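Notebook, Mutell project, March

Morning. Continued with the small network for the Zein data. Yesterday's run stopped at epoch 83 and I was not sure if early stopping did its work or if I set the patience too low. Patience was 4. I changed it to 12 and started again from the same seed.

Checked also the split. There are 1,006 sequences in the set, and I found that two pairs of near copies were divided between train and validation. This makes the validation loss look better than it should. Moved them all to train and wrote the list in the Grisico folder.

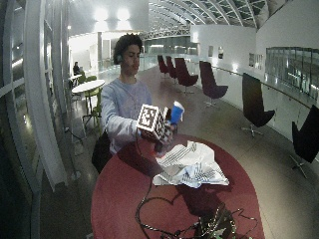

Matvii Lytvynenko thinks the patience is a side question, and that I should first look at the learning rate, because the loss jumps up and down already in the first epochs. He would try a warmup of 300 steps and leave all other settings alone.

I agree with the warmup. But I want to finish the patience run first, otherwise I change two things together and learn nothing from it.

14:20. The autoencoder part: bottleneck of 16 is too narrow, the reconstruction comes back very smooth and the short peaks are gone. With 32 the peaks
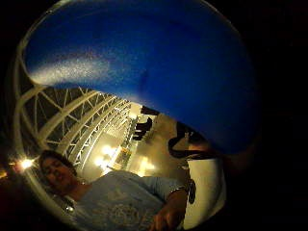
are there again, only a little lower than in the input. I keep 32 for now. Nisreen Hakim asked for the weights, I put them on the Fallau server with the config file beside them.

To do: warmup run, same seed. Plot both losses on one axis. Ask Nisreen if she normalizes per channel or over the whole set, my script does it per channel.
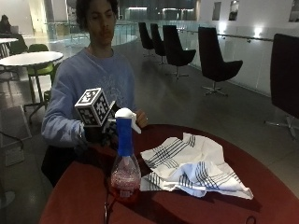

Gloved hand with marker cube, spray bottle on the red table.

17:05. Patience run still going, validation loss is flat. I leave it overnight.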